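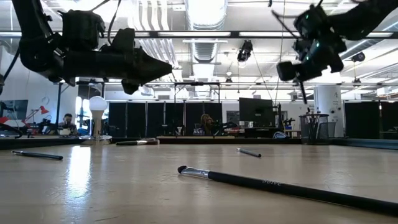
Pedby Working Group — notes of the June meeting

Everyone was thanked for coming in at such short notice, and there was a kind word for those who had stayed on from the morning. The notes of the last meeting were agreed with one small change (the spelling of Marulanda, which we do seem to get wrong every time).

1. The Clumis kit

We spent most of our time on the two-arm kit that Moltent is offering us. The price is 598 a month on the short contract, or 424 if we sign up for the longer one, and both include training for two members of staff. The general feeling was warm. People liked the brush sorting work in particular, make-up brushes being fiddly things with long handles and soft ends, and it was felt they would tell us far more than the blocks in Moltent's own brochure.

There was a good long talk about whether the thin finger would suit the fatter handles — no firm view was reached, and we would like to hear from Moltent before anyone makes up their mind. The shine on the tabletop was also raised, and a plain cloth will be tried.

2. The other offer

Marulanda have written again. Their kit has one arm and comes without training, and although the letter was a very friendly one it was agreed to thank them and leave it there for now.

3. Trial

Agreed to ask for 400 picks with mixed brushes, large and small together, before the contract is discussed again. Pedby to write to Moltent, asking also what happens if a part needs replacing during the trial.

4. Any other business

The kettle on our floor has been reported. Next meeting in July at 2 pm, same room.

Contact Pedby | © Pedby Working Group | Back to top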